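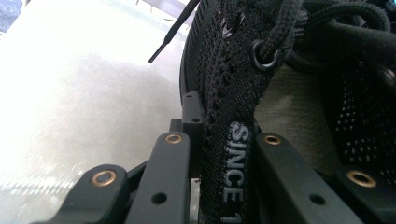 自作ロボットは手から作るべきだと思う

家や共同工房でロボットを作ろうとする人は、たいてい腕から始める。関節がいくつもあり、モーターが並び、動かせばそれらしく見えるからだ。私も最初はそうだった。机の上に腕を据え、先端に出来合いの簡単なつまみ具を付け、積み木を右から左へ運ばせた。運べるようになるまでに一冬かかり、運べるようになった時点で飽きた。

いま私は、腕のないロボットを作っている。正確に言えば、手だけを作って、腕の役は自分の腕にやらせている。握りの部分を持って引き金を引くと、リンクが動いて二本の指が閉じる。モーターは入っていない。工房の仲間からは、それはロボットではなくて火ばさみだと言われる。それでもかまわない。個人が限られた時間と金でロボットを作るなら、手持ちのグリッパーから始めるのが一番得るものが多いというのが、この文章で書きたいことである。

通っているのはWindsteadという共同工房で、倉庫の一階を仕切った細長い部屋だ。工作機械は奥にまとまっていて、手前に作業台が並んでいる。月決めの棚を借りると、作りかけのものを置いて帰れる。この棚の幅が私の計画の大きさをほぼ決めている。腕は棚に入らなかった。手は入る。くだらない理由に聞こえるかもしれないが、毎回の片付けに三十分かかるものは、仕事帰りの人間には続かない。

グリッパーにはLekaという名前を付けた。今のものは第3版にあたる。第1版は指が一本のピンで回るだけの、洗濯ばさみを裏返したような構造だった。開くと指先が外を向いてしまい、厚みのあるものを挟むと前へ押し出した。第2版で平行リンクにした。指が向きを保ったまま開閉するので、厚いものも薄いものも同じように面で当たる。ここまでは本にも載っているし、誰が作っても似た形になる。

困ったのはその先だった。第2版はピンを穴にじかに通していた。組んだ日の動きは軽く、自分では完成したつもりでいた。ところが使っているうちに、指先が左右に遊ぶようになった。引き金を引いても、最初のわずかな間は指が動かない。握った回数を数取器で記録していたのだが、1404回目で、ついに細い紐の端をつまめなくなった。穴を見ると、力のかかる側にだけ長く伸びて楕円になっていた。

第3版では、リンクの回るところに真鍮のブッシュを入れた。黒いリンクに金色の輪が見えるので、見学の人はまずそこを褒めてくれる。飾りに見えるらしい。関節の部品をまとめて買って2571円だった。Skokleyという通販の店で、送料を入れてこの値段である。腕を作っていた頃に買った一番安いモーターより安い。それで動きがまるで変わった。引き金の重さがそのまま指先に届くようになり、何かに触れた瞬間が手に分かる。

ここで最初の主張に戻る。自作ロボットの話になると、金の使い道はモーターか、カメラか、計算機の順で語られることが多い。関節の軸受けに金をかけろという話はあまり聞かない。しかし、遊びのある関節にどれだけ良いモーターを付けても、指先の位置は決まらない。制御で補えばいいと言う人もいるし、実際に補える場合もある。ただ、素人が補おうとすると、機械の問題なのかプログラムの問題なのか分からないまま数か月が過ぎる。私の一冬の半分はそれだった。手で動かす道具なら、そういう迷い方はしない。引き金を引いて指がふらつけば、悪いのは機械である。

二つ目に言いたいのは、練習に使うもののことだ。積み木や立方体はやめたほうがいい。形が変わらず、どこを持っても同じように持ち上がるものは、グリッパーの欠点を隠してしまう。第1版のひどい構造でさえ、積み木なら運べた。私はそれを見て、うまくいっていると思い込んだ。

今は靴を使っている。黒いニットのスニーカーで、編み地の上に太い丸紐が通っている。靴は実にいやな相手である。つま先と履き口では硬さが違う。履き口のあたりを挟むと、生地が逃げて形が変わる。ベロは細長い編み地の帯で、つまむ場所によっては靴ごと傾く。紐は太いのでつかみやすそうに思えるが、丸いから指の間で転がる。紐の先の細い部分となると、指先の角が合っていないと滑って抜ける。挟む力を強くすれば持てるというものでもなく、強く挟むと履き口がつぶれて、次に足を入れる側から見れば持ち方として失敗である。

靴を選んだのは、家の玄関が散らかっているからだ。将来、腕に載せたときにやらせたい仕事がはっきりしている。床に転がった靴を拾い、向きをそろえて棚に置く。それだけでいい。積み木を運ぶロボットは家に必要ないが、靴をそろえるロボットなら欲しい。欲しいものを相手にしていると、改良すべき点に自分で順番を付けられる。指を何ミリ長くするかで悩んだときも、靴の厚みを測れば済んだ。

試し方は地味なものだ。作業台に白い布を敷き、靴を置く。横から、上から、履き口の内と外をまたぐように、といった具合に挟む場所を変えて持ち上げる。持ち上げたら少し傾け、それから戻す。結果をノートに書く。手首に近いところへ小さなカメラを付け、指先の様子を撮っておくこともある。あとで見返すと、自分の手が無意識にやっていることが多いのに驚く。挟む直前に手首をわずかに返していたり、一度軽く触れてから位置をずらしていたりする。腕のロボットに同じことをさせるつもりなら、こういう動きを知らずに始めるのは無謀だと思う。カメラの記録はカードに最大2730回分入る計算だが、そこまでためる前に見て消している。見ない記録をいくら持っていても仕方がない。

この道具には、作りながら考えが変わる良さもある。私は当初、指の内側に滑り止めを厚く貼るつもりでいた。滑らなければ持てるだろうと考えたのである。ところが靴で試すと、厚い滑り止めは編み地の細かい凹凸に引っかかり、離すときに靴がついてくる。放す動作がきれいにできない手は、棚に置く仕事には向かない。つかむことばかり考えていて、放すことを考えていなかった。積み木では一度も気づかなかった点である。

もちろん反対の意見もある。工房でよく言われるのは、手持ちの道具をいくら磨いても自動にはならない、というものだ。そのとおりで、Lekaは私が持たなければ何もしない。モーターを付ければ重くなるし、引き金の代わりに何で力を加減するかという問題も残る。人の手首がやっていた細かな調整は、すべて腕のほうに移さなければならない。手だけを先に作った人間は、その難しさを先送りしているだけだという批判は当たっていると思う。

それでも順番として正しいと考えるのは、やめたときに残るものが違うからだ。趣味の製作はたいてい途中で止まる。引っ越しや仕事の都合で止まるし、飽きても止まる。腕から始めて途中で止まると、動かない腕が残る。手から始めて途中で止まっても、手で使える道具が残る。私は第2版を家に持ち帰り、冷蔵庫の裏に落ちたものを拾うのに使っている。がたついていても、その用には足りる。

もう一つの反論は、それなら完成品を買えばいいというものだ。以前、工房にNasoという組み立てキットを持ってきた人がいて、触らせてもらった。説明書どおりに組めば半日で動き、動きも滑らかだった。時間を金で買うつもりなら良い選択だろう。ただ、指を長くしたいと思ったときに、どこまで変えてよいのかが分からなかった。リンクの長さを変えると開く幅が変わり、指先の力も変わる。自分で図面を描いていれば、どの寸法が何に効いているかは体で覚えている。キットを組んだだけではそこが空白のままで、私の場合、その空白を埋める作業のほうが面白い。キットを買うなら、同じものを一度は自分で描き直してみることを勧める。

共同工房の側にも言いたいことがある。どこの工房でも、ロボットの講座といえばモーターを回すところから始まる。見栄えがするし、子どもも喜ぶので気持ちは分かる。しかし、軸とはめあいの話を最初に一時間やってくれれば、私の冬はもっと短かった。ブッシュを穴に圧入するとき、穴をどのくらい小さくしておくか。万力でまっすぐ押すにはどうするか。入れたあとに内径が縮んで軸が通らなくなったら、どう直すか。どれも工具は工房に揃っていて、教えられる人もいるのに、講座の題目にはならない。地味で人が集まらないのだろう。私は部品をいくつか割ってから覚えた。

圧入については、参考までに自分のやり方を書いておく。穴は小さめに作り、リーマーで少しずつ広げる。ブッシュの端をわずかに面取りし、平らな当て板を両側に置いて万力で押す。途中で斜めになったら、無理に続けずに一度抜く。軸は必ず入れたあとに通して確かめ、渋ければ内側を軽くさらう。向かい合うリンクは二枚重ねて同時に穴をあける。別々にあけると、左右の指が閉じたときに先が食い違う。第3版の一組目はこれを怠ってやり直した。

油は差していない。差せば軽くなるのだが、靴や布を相手にしていると汚れが移る。多少渋くても乾いたままのほうが使いやすいというのが今の結論で、もっと細かいものを扱うようになれば変わるかもしれない。リンクの表面にはもう擦り傷がついている。見た目を気にして磨いた時期もあったが、やめた。

次は引き金のところに小さなモーターを仮付けし、人が持ったまま指だけを動力で開閉させてみるつもりでいる。腕はまだ作らない。靴をつかんで、布の上に戻して、指を開く。紐が引っかからずに離れるかどうかを、また同じノートに書いていく。棚の契約は3月までなので、それまでに配線の置き場所を決めたい。握りの中には電池を入れる隙間がなく、外に出すとまた棚に入らなくなる。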